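Lab bench assistant (part-time, tubes and racks)
Buvbridge Water Testing
Applications close end of April

Do you like putting things back where they came from? Do you get a small private thrill from a row of caps all done up to the same tightness? We may have the job for you, and we're sorry about what it says about both of us.

Buvbridge tests water. It arrives from farm dams, bore pumps, school bubblers and the occasional backyard pool whose owner has had a bad feeling. Every sample gets split into tubes, and every tube needs a label, a cap and a spot in a rack. In a quiet week we handle over 700 of them. In a busy week we stop talking to each other and just hold out our hands for the next rack.

The work

You'll spend most of your shift at the sample bench. You'll set out racks before the courier comes, label tubes, cap and uncap them, and record each one in the logbook and then in the computer, which doesn't always agree with the logbook. You'll wash racks, wipe down benches and restock gloves. You'll also look after the caps. Caps go missing here at a rate that would interest a physicist. A cap with no tube is a nuisance, and a tube with no cap is a phone call to a farmer who has already driven an hour to drop it off.

You won't be running the analysis. Akinyi Owino and Gitau Odera do that, in the next room, with the door shut and the radio on a station neither of them will admit to choosing. 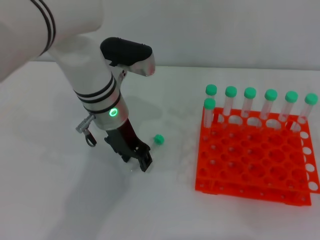
Tassanee Wannasri would like it added that orange racks are for samples going out to analysis and blue racks are for washing, that this has been the system for years, and that whoever gets the job will be told so on the first morning and asked again at lunch. She also says a cap left on the bench goes in the wash tub, never back on a tube, however clean it looks and however close it is to home time.

So that's the colour system covered.

Hours and pay

Four mornings a week, 7 am start. The courier is early when we aren't ready and late when we are, so the finish time is noon on paper. Pay is at the laboratory assistant rate, with a bit extra if you take on the cold room stocktake. Please take on the cold room stocktake.

There's a 12-week trial period. Parking is free but gravel. The kitchen has a decent kettle and a fridge that's strictly for food, and the sign on it is there for a reason.

You'll need

Steady hands and legible handwriting. The sevens matter most.
Enough patience to label 100 tubes in one sitting and care about the last one.
Closed shoes. Thongs are a no, even in summer.
To be able to stand for a couple of hours at a stretch, or to tell us you'd prefer a stool. We have stools.

Lab experience is handy but we'll teach you the rest. Our last assistant came from a bakery and was the best labeller we've ever had — she left to study, and we've nearly forgiven her. Colour vision is worth mentioning in your application if it's an issue. The racks can be marked with letters, and we'd happily do it.

How to apply

Send a one-page letter and the names of two people who'll speak well of you to Ermelinda Nogueira, care of the front office. Tell us about something you kept in order for a long time, whether it was a tool shed, a stamp collection or a family. A CV is welcome if it's short.

Interviews are in person and include a few minutes at the bench with a rack and some tubes of tap water. Bring reading glasses if you use them.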